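September, shop notebook, gripper build, continued

Started 7:40 in the evening, stopped well past when I should have.

Picking up from the linkage rebuild. The new finger set is on the hand-held tool and it moves so much better than the old one that I spent the first ten minutes just squeezing the trigger and grinning. No grinding at the wide end, no little hop halfway through. Cristian had told me the hop was in the pivots and I had been blaming the trigger spring for weeks (sorry, spring). He was right. Opened the pivot holes up with a hand reamer, pressed in new inserts, and the hop is gone!

Settings as they stand tonight, so that I stop hunting for them on scraps of paper:

Wall count 3 on everything that carries load. Infill 90 percent on the fingers, which is overkill, but the last pair split along the layers at the bracket and I would like to be done with that. Bed leveled before each print. Fingers printed lying on their sides so the layers run the long way down the bracket. Print name for the current finger is Domine, version after the one with the fat tip. The trigger side is still the old Mutiso body and I haven't touched it.

Inserts: I pushed them in with the iron set a bit too hot the first time and one went in crooked. Backed off, let the part cool all the way, tried again on a scrap hub, then did the real ones. Go slow. Let the weight of the iron do it. If you lean on it the plastic piles up under the ring and the bolt binds, and then you are drilling out brass at ten at night.

Edith came by with the rubber sheet and we cut pads. The plan is one pad on each finger, glued down inside the rim. The first two were a hair too big and bulged out over the edge, so we traced the tip onto card, cut the card, and used that as the pattern. Much better. They are curing under a clamp on the shelf now and I am not allowed to poke them until tomorrow. The bare fingers went back on the tool so I could get on with the table tests.
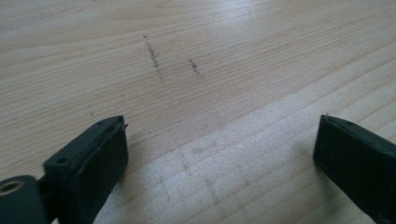

Reach and opening were next on my list, and I wanted to get them sorted before the pads go on, while I can still swap a finger without peeling rubber off it. The opening is generous now, and I love how it feels when you come down over something from above. You get room on both sides and don't have to line up perfectly. There is a small nub sticking up at the corner of the left fingertip that I need to take off with a knife before it gets a pad, or it will lift the rubber right where I want it flat. I should also wipe down the table. Between the dark broken marks and the gray smudges nearer the fingers, it's going to be hard to tell which line I meant as a target, and the next round of tests needs a clean start. Tape from now on. Tape peels up.

Then the glare. The pale top shines badly on the right with the lamp where I have it, and I want the camera on this thing to give us usable video once we start recording pickups for Kistance. Moving the lamp is the cheap fix. A cloth or a dull mat would be the better one, and Edith thinks she has a gray one rolled up at home. If the mat is too soft the fingertips will dig in when you press down, so I'd like to try it before we commit.

First tests, done by hand with the trigger, bare fingers:

Wood block, standing up: easy. Picked it up every time and set it back down square.

Wood block, lying flat: fine if I keep my wrist level. If I tip forward, one finger lands first and shoves the block away from me.

Marker pen: slides. I can get it off the table but it swings nose down. Pads should fix this, and if they don't I'll be sad.

Steel washer: no. Can't get under it at all. Cristian wants to add a thin lip at the tip, like a fingernail. I like it a lot, but it means another change to Domine and I want one week with a part that stays the same.

Paper cup: lovely. Closed on it slowly and it hardly dented. This was the one I was worried about!

The weak spot now is the return. With the old spring the fingers open fast and bang against the stop, and you can feel it in your palm. Tried a softer spring from the Hellenum drawer and it opens nicely but won't quite finish the travel. Something in between, then. Cristian has a bag of mixed springs he got from a closing hardware store and says to just go through it with a fish scale, which sounds like a nice way to spend an hour.

Also noticed that the bracket between the hub and the finger flexes a little when I squeeze hard. I can see it if I watch from the side. I don't mind a bit of give - it probably helped with the cup - but I want both sides to give the same amount, and right now I can't say they do. Need a way to pull on each finger with the same force and compare.

Next time:

Trim the nub, left finger. Check the right one for the same thing.

Glue the pads on once they come out of the clamp. Rough up the plastic first.

Clean the tabletop, lay out tape for start and drop spots.

Move the lamp, try Edith's mat.

Print a spare pair of fingers before I break these. There is enough filament left on the spool, I weighed it.

Spring hunt with Cristian.

Pen test again with pads, same pen, same spot. It's the blue one in the coffee can, please leave it there.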